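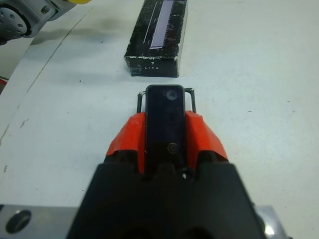 8th January

Budget day again, or the first of them. The spreadsheet for the arms has grown a second tab over the holidays and I don't trust either tab. I went through it twice this morning with coffee and once after lunch without, and the total came out different the third time. Somebody had a shipping line counted under both suppliers. That at least was good news.

The question is supposed to be simple: do we buy from Nisance or from Raden, and do we do it before April. I would like to add a third choice, which is to buy nothing, but there is no column for that.

Nisance sent over the long version of their quote. It runs to 41 pages and I read all of it, including the part where they list what is left out. Left out: grippers, mounting plates, spare finger pads, cables past the first couple of yards, training, and any visit by a human being after the first one. So the arm comes as an arm. Raden puts more in the box and charges for it, and then has a yearly fee they call a care plan. I asked what happens if we skip the care plan. They sent me the brochure for the care plan.

Spent a while at the bench so I wouldn't be arguing from paper all day. The orange pads have that rough, wrapped look and they are the sort of thing that never shows up in anybody's quote. Same for the wire loops on either side of the finger. Small parts, but try getting a supplier to give you a price and a lead time for small parts. Nandach says 20 days for pads and will not put it in writing. I put 20 in the sheet and then a note next to it saying I don't believe it.

The tabletop is scuffed and speckled and has that long line running across the left side, and I can already hear the request for a new one. It's not in my plan. Scuffs don't hurt anything. If someone shows me that the line throws off the work, fine, I'll find the money, but so far all I have heard is that it looks bad when visitors come.

The black box with what looks like a scale down the top was sitting out in front of the gripper. It's worn white along the edges and I would bet it outlasts whatever we buy this year.

What bothers me most is the 70 percent. Raden's sales people keep saying their customers get the arms busy 70 percent of the time by the end of the first year. Whose customers? Doing what? I asked for one name I could call and got a very nice slide. My own guess for us is nearly 51, and that's with everything plugged in and no one waiting on a part. Run the sheet with my number and the second new arm never pays for itself. Run it with theirs and we should buy four. I left both versions in and made mine the one that opens first.

Mahrous wants to rent us one for a few months instead. I was ready to laugh at this and then did the arithmetic, and it isn't crazy. The rental costs more per month than I'd like, but it goes back on a truck if it turns out to be furniture. They also supply the gripper, although I haven't seen which one - if the fingers don't fit our plates we are back to making adapters, and adapters eat weeks.

To do before I send anything:

Ask Nisance for the price of everything on their left-out list, as one number.
Get the Raden fee for years two and three, since the quote stops at one.
Ask Mahrous for a drawing of the wrist mount.
Take the new table line out of the draft again. Someone put it back.

Left late. The draft still says "to be decided" in the supplier box and I'm leaving it that way until the Mahrous drawing comes.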